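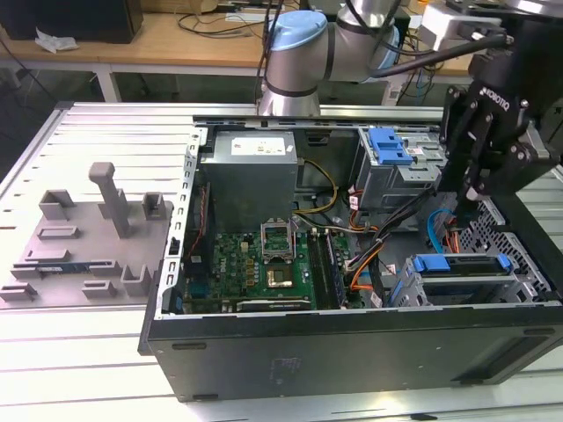 3.2 Layout of the towers and order of removal

The machines in our sample came from office clearances and were stored at the Naltalik depot until February. We kept 16 desktop towers for the detailed study. The selection was made by the second author together with Dezső Vass, who has worked in the repair trade for 18 years and whose notes on older cases were of great use to us. Towers with broken frames or with missing motherboards were left out.

We were interested in a simple question: in which order can the parts be taken out, and which part stands in the way of which other part. In the earlier literature the tower is often treated as a list of parts with weights and prices. Such a list is useful for the accounts of a recycling firm, but it says little to the person who has to get the memory out without first moving the cables. For this reason we describe each tower by its obstacles. A part A is an obstacle to a part B if B cannot be lifted out straight while A is in its place.

All towers were studied lying on the side, with the interior facing upward (Figure 3). This position is also the one preferred in the workshops we visited, as the board then lies flat and small screws do not fall to the bottom of the case. It has one disadvantage. Cables which hang freely in a standing tower come to rest on the board when the tower is laid down, and some of them then cover parts which were well reachable before.

The cables were the most common obstacle in our sample. We separate them into two groups. The first group is the power wires, which leave the power supply as a thick bundle and divide later. In the tower of Figure 3 such a bundle, yellow and black, loops toward the centre of the case. The second group is the data cables of the drives. These are light and can be pushed to the side with one finger, but they return to their old position when they are released. Tamás Kun proposed to hold them back with a paper clip, and this was done in the whole study.

The drive bays need a separate comment. Coloured plastic latches and tabs, as the blue ones in Figure 3, are commonly used by the makers to mark what is meant to be moved by hand. Our participants trusted this colour. When a bay had a coloured latch, they tried the latch first and looked for screws only afterwards. When the latch had the same colour as the metal, 6 participants began with the screwdriver, although no screw had to be opened. We consider that this is a cheap and good habit of the makers, and it should be kept in new designs.

The processor socket is the most delicate place on the board. With the retention frame raised, the contacts are open to dust and to falling screws. We therefore asked the participants to finish all work on the drive cages before they opened the socket. Two towers arrived with the socket already open and without any cover, and for these we made no statement on the condition of the contacts.

Memory modules gave little difficulty. Expansion cards were more uneven: a card seated close to the side of the case leaves small space for the fingers, and the locking clip of its slot can be hidden under the card itself. Dénes Takács noted that he found the clip by touch and not by sight, and three other participants reported the same.

The obstacle relations of each tower were written down on paper by one observer and checked by a second. Where the two did not agree, the step was repeated on the same tower. The resulting graphs are given in the appendix, and their use for planning the work at the bench is treated in Section 3.3.

Figure 3. Open desktop tower lying on its side, with power supply, motherboard, raised socket frame and drive bays.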